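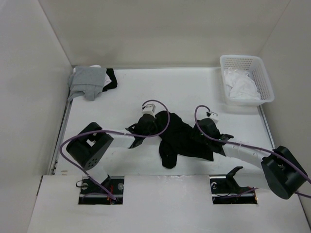

# How Do You Fold a Black T-Shirt? And Why Is It So Hard?

A piece of clothing has no bones. A book keeps its shape when you lift it, and so does a plate. But if you lift a shirt by one corner, the rest of it hangs down and makes new wrinkles. Every time you touch it, it changes.

Black clothes are a special puzzle. On a white shirt, a fold makes a small gray shadow, and your eyes find it quickly. On black cloth the shadow is also black! So the folds are faint, and it is easy to mix up a sleeve with the bottom of the shirt. A white table helps very much, because the dark edge of the cloth shows clearly against it.

## Two corners first

When a piece of clothing is crumpled, do not start to fold it. First you must make it flat. The best way is to take it at two places that are far from each other and pull softly. The cloth between the two places becomes straight. The parts on the sides can still hang or bend, like a sleeve that wants to go its own way.

Pull only a little. Cotton T-shirts are knitted, which means they are made of very small loops of thread. The loops can stretch and come back, but if you pull hard many times, they get tired and the shirt becomes long and strange.

## Try it yourself

You need one dark T-shirt and a table with a light color. If your table is dark, put a white sheet on it.

1. Drop the shirt on the table.
2. Find the neck. Touch with your fingers -- the edge there is thicker.
3. Hold one shoulder in each hand and lift.
4. Shake it two times.
5. Lay it down with the front side on the table.
6. Smooth it from the middle to the outside with flat hands.
7. Fold one side to the middle, with its sleeve. Then do the other side.
8. Bring the bottom up to the neck.

Finn Oltmanns, who is in fourth grade at Tollbridge School, tried this with his black sports shirt. His first fold took 29 seconds. After some practice he needed only 13 seconds, but he says the slow one looked nicer.

## Words to know

**Crumpled:** full of wrinkles and folds that have no order.

**Garment:** any piece of clothing, for example a shirt, a skirt or a coat.

**Matte:** not shiny. Matte cloth does not send back much light, so it looks very dark.

**Diagonal:** going from one corner to the opposite corner.

## A question to think about

Is it easier to fold a thick sweater or a thin scarf? Make your guess before you open the closet, and then try both.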